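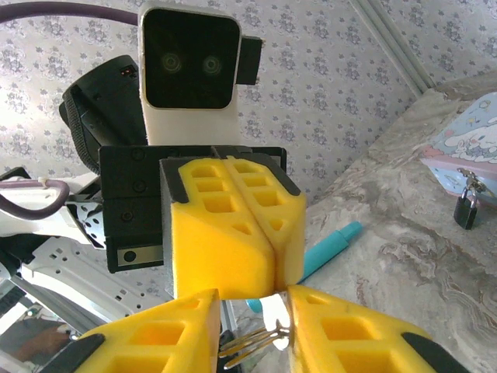 Small bunch of keys on a ring

BROLTHORPE COMMUNITY CHOIR
Minutes of the general meeting, March 2024
Held after rehearsal, in the usual place
Minutes taken by Kwame Nyarko

Welcome

We got going a little late, as the altos wanted one more run at the last page of the lullaby, and I think everyone will agree it was worth the wait. It was lovely to see so many of you stay on a Wednesday night with work in the morning. A special hello to the new second sopranos, who had been warned that our meetings go on a bit and stayed anyway.

Apologies were received from most of the back row of the basses, who share a car.

Minutes of the last meeting

Read and agreed, with one correction. The cake at the winter social was lemon and not orange as I wrote, and I am sorry to the baker, who was very nice about it.

Matters arising

The music stands have been repaired, all except the one that leans. Several members said they are fond of the one that leans and would like it left alone.

The question of keys came up again. We agreed that whoever locks up on a rehearsal night should hand the keys on in person the following week, and should please not leave them in a coat pocket over a vacation.

Spring concert

This took up the better part of the evening. The concert will be in the Dirketti Hall in April, with doors opening 30 minutes before we sing. The program as it stands has 9 pieces in the first half and seven in the second, and there was a long and good-natured talk over whether that is too many. Our director feels the first half drags between the two slow numbers, and would like to move the sea song up so that people have something to tap their feet to. The tenors were all for this. The altos pointed out that the sea song sits high for them and they would rather be warmed up first. In the end we decided to try it the new way at the next two rehearsals and see how our voices feel.

Dress was discussed. Black with a touch of color, as before. A scarf, a flower or a tie will do nicely, and there is no need for anybody to go out and buy something. If you are short of a black shirt, please speak up, because there is a whole bag of them left over from the Christmas concert and some have hardly been worn.
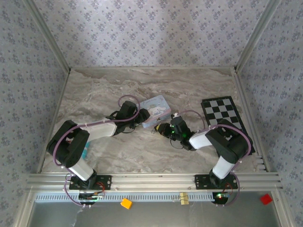
Lavender wallpaper with a small floral print

Tickets will be 5 dollars at the door, with children free. A suggestion to charge more was heard kindly but did not find many friends. We all remember the family that came last year with a grandmother and a whole row of little ones, and we would hate for a price to keep them home.

Posters are being printed now. Please take a few and ask before you tape one up in a shop window.

Visit from the Stesitz choir

Wonderful news on this front. The singers from Stesitz have written to say they can join us for the concert weekend after all, and they would like to sing two songs of their own and one together with us. Their letter was read out and got a round of applause, which felt a bit silly with them not there to hear it, but it was meant.

Beds are needed for seven of them. Four members offered on the spot, and two more are going home to ask their husbands. Nothing fancy is expected. A clean pillow and some breakfast would be more than enough, and one of their sopranos would be grateful for a house without cats.

For the shared song we have been sent a recording, so that we can hear how the words should sound. We played it twice through the little speaker.
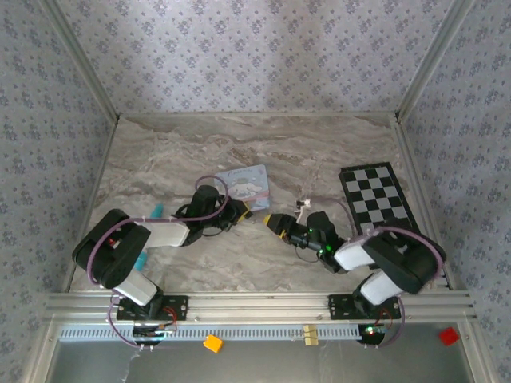

The general feeling was that the vowels are manageable and the third verse is going to need work. Copies of the words, spelled out as they sound, will be handed around next week. Please put them in your folder right away, as we all know what happens to loose sheets in this choir.

Sheet music

Mayrhofer have found us the missing copies of the evening hymn and will hold them until the end of the month. Thanks are due to the shop for going to such trouble over a small order. Members are asked to mark their music in pencil only. A good deal of erasing went on over the winter, and some of the pen marks are with us for life.

Any other business

A request was made for a proper tea break at rehearsals in place of everyone drifting off at different times. Agreed, ten past eight, and back in our seats when the piano starts.

It was asked whether the choir might sing at the summer fair. Everyone liked the idea, and it will come up again after the concert.

Next meeting

In April, after the concert, on a rehearsal night as usual. Please bring a mug.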